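Road Below Geltcombe Hill Will Close at Night for Wall Repairs

01/08/2022

The hill road into Geltcombe will be closed at night for 4 weeks in June so that workers can repair the old stone retaining wall, the town roads office announced this week.

The wall holds back the bank on the upper side of the road. An inspection last fall found that mortar is missing in many joints and that water does not drain well from behind the stones. The office says the wall is not in danger of falling, but the repair should not wait for another rainy season.

"The stones are good and we want to keep them," said Diane Lavoie, the engineer responsible for the project. "We will take out only what is loose, clean it, and put it back in the same place."

The work covers 318 meters of wall. The contract was given to Zwane, a building company which repaired the river steps in the town two years ago. Its crew will also install 69 new drain pipes through the base of the wall and will cut the shrubs that grow close to the top edge.

Between 8 p.m. and 5 a.m. the road will be closed to all vehicles, and drivers must use the lower road through Drorevora. In the daytime both directions stay open, with a lower speed limit near the wall. Bus service will not change, except for the last evening bus, which will take the lower road and will not stop at the hill.

Some residents asked for the repair to be done in the daytime. Hendrik Naidoo, who has a bakery at the bottom of the hill, said his delivery van leaves at 4 a.m. and the detour adds seven kilometers to each trip. "I understand that the wall is old – but for me the night is the working time," he said. The roads office answered that daytime traffic is too heavy for a closure.

The faded road markings on the bend will be painted again after the wall is finished. The cost of the painting is already included in the contract.
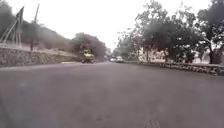
Can people walk on the hill road during the night closure?

Pedestrians may use the side away from the wall at all hours, and the crew will put temporary lights there. Cyclists must get off and walk.

Questions about the detour can be sent to Oratile Kruger at the roads office until the end of May.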